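Search this site
Enter keywords Go

Visit to the Gromach paper mill, spring open day

The mill opens to the public twice a year, once in January and once in spring. I had missed the winter day because of the roads, so I signed up early this time. The coach from Lastano was full. It dropped us at the lower gate, and from there it is a short uphill walk past the old drying barns to the main building.

Visitors check in on the ground floor and wait in a side room until their group is called. The tables in there are plain brown ones, with a mint-green tray on the one where I sat down.
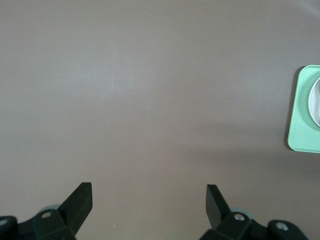

Words and photos: Satish Raju
Posted April 26, 2019

Our guide was Sowmya Kaimal, who runs the sheet-forming floor. She took us to the pulp room first. The mill works mostly with cotton offcuts from a shirt factory in Kadari, and the bales are stacked to the ceiling along the north wall. The cotton is sorted by hand for buttons and thread, cut small, and then beaten in water for most of a day. The beater is loud, and she waited until we were back in the corridor to take questions.

Sheet forming was the part I had come for. Two people work each vat. One dips the mold and lifts it level, and the other turns the wet sheet out onto felt. A stack of 60 sheets goes under the press at a time. Kaimal let three of us try. My sheet was thick at one end and had a hole near the middle, and it went back in the vat.

The drying loft is up a steep stair, and anyone with bad knees should know that before starting the tour. Sheets hang over ropes there for two or three days, depending on the weather. The loft shutters are opened and closed by hand. It smelled like a laundry and was pleasantly warm after the vat room.

After the loft we looked in on the finishing room, where the paper is sized, pressed again and trimmed. Most orders are small. The largest one on the board that day was 2000 sheets for a bookbinder in Hutapea — Kaimal said an order that size takes up the whole finishing room.

The tour ended back on the ground floor, with time to sit before the coach.

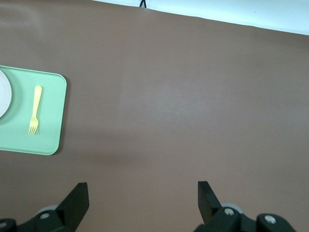

Filed under: Mills and Workshops

The shop is next to the check-in desk. It sells seconds by weight, and these are good value if you don't mind a rough edge. I bought a bundle of the heavier cream paper and a small pad of blue. They take cards, but the reader was slow and the line went out the door.

Practical notes: the tour lasts a little under two hours. Wear shoes with some grip, as the vat room floor is wet. There is no café, only a coffee machine by the stairs. Parking is at the lower gate. Booking for the next open day is by phone or at the desk.

Last updated: 3 days ago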